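Bikovora > Guides > Home robots > Setting up a table-clearing test

Print this page | E-mail this page

How to find out whether a robot can clear your table

People ask me all the time whether a machine can do the washing up yet, and my answer is to try it on something smaller first (you'll learn more in an afternoon than from a year of glossy videos!). Picking the leftovers out of a bowl is a lovely place to begin. Put down a dark mat, set out a bowl or two and a cup, and leave a few crumbs about, as there would be after any real meal. 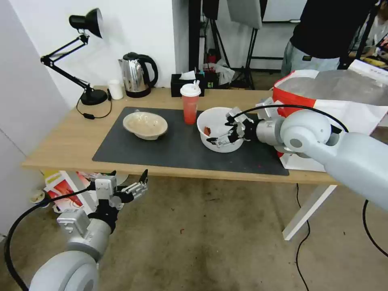
Run the same job 75 times before you make up your mind. I know that sounds like a lot, and it is, but the first 3 goes will flatter the machine or shame it, and neither tells you much. Write down every try, including the ones where you had to step in and help. On my last sheet I had 47 clean pick-ups, which I was rather pleased with until I remembered how a toddler would have scored.

Next, decide how hard you want the job to be. Soft food is harder than firm food, and a deep bowl is harder than a plate, as the fingers have to go down without knocking the side. Start with one piece of food in a white bowl, where a bit of red shows up nicely against the inside, and keep the gripper coming in from above until that goes well. Only then move the piece up against the wall of the bowl, and be patient.
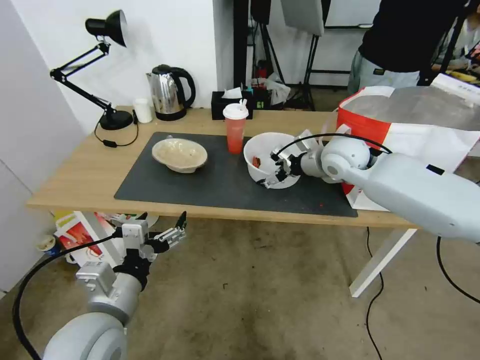 Tall things deserve a round of tests all to themselves. I've kept a soft spot for them ever since I knocked over a whole tray of glasses at Kestimley. A lidded cup with a straw, standing between two bowls, makes a good obstacle, and you can shift it a little closer each time you're happy with the results. Mark down a knock as a fail even if nothing spills.

As for whether machines can do the chores yet: some of them, slowly, with you standing by. I'd still wash the bowls myself.

Contact Bikovora | © Bikovora, September 2025 | Back to top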